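Plitisley Site: Questions About the Tabletop Tidying Program

Updated Thursday, November 20, 2025

Who does this page apply to?

All hourly staff on the tidying and sorting crews at Plitisley, including the evening shift. Office staff and drivers are not affected. Contract cleaners placed by Zernia should read this page together with their own assignment letter, which takes priority on pay and hours.

What is being automated?

Clearing and sorting of small household items from tables into baskets and bins. The Grosico arms will take over repeat pickups on the two fixed lines. Mixed tables, anything with glass jars, and anything with food still on it stay with the crew.

Will there be layoffs?

No positions on the tidying crew are being cut through the end of February. The crew stands at 26 people. Two open positions will not be filled as tidying jobs and have been reposted as demonstrator jobs. Decisions after February depend on line results and will be announced at a shift meeting before they are posted here.

What does a demonstrator do?

A demonstrator performs ordinary tidying tasks with a hand-held gripper in place of bare hands. The recorded motions are used to train the arms. A full shift is 200 recorded pickups, split into blocks. Pickups that fail are kept and logged as failed. They count toward the total.

What do the work tables look like?

Tables are set up to resemble those in a home, so they are crowded on purpose. A plastic basket goes in the middle and the small items start close to the demonstrator. Jars and other containers stay on the far side as obstacles and are not to be moved. Light items such as a tissue or a thin plastic bag are harder to grip than they look – close the fingers slowly and let the pads do the work. 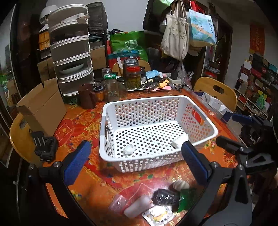
Bleddyn Beddoe wrote in through the question box that the pace is fine but the wrist is not: after the third block the grip hand stiffens, and the small bags are the worst of it because you end up squeezing harder than you need to. He asked whether blocks could be shorter on days with mostly soft items.

Yes. Starting with the next schedule, a block made up mainly of bags, wrappers or tissue is limited to 30 minutes. Blocks with rigid items stay as they are. Switching hands between blocks is allowed, provided the change is entered in the log.

Is the gripper count used to rate my performance?

No. Counts go to the training team and are stored by table number. Shift leads see only whether a block was completed. The Cusi scheduling system does not receive count data.

Does the pay rate change?

Demonstrator hours are paid at the sorter rate, one step above tidying. The rate applies to whole shifts – a partial demonstrator shift is paid as a full one if the changeover was ordered by a lead.

Can I decline to be recorded?

Yes. Demonstrator work is by sign-up. Staff who do not sign up stay on mixed tables under their present terms. Withdrawing after sign-up takes effect at the next schedule.

What training is required?

A 6-hour course, paid, taken over two mornings. It covers gripper handling, resetting a table, log entries and the stop procedure for the fixed lines. The stop procedure must be repeated every year.

Who do I contact?

Rhun Humphreys, line office, for schedules and sign-up. Questions about pay go to the payroll window. Equipment faults are reported on the red form, with the table number filled in.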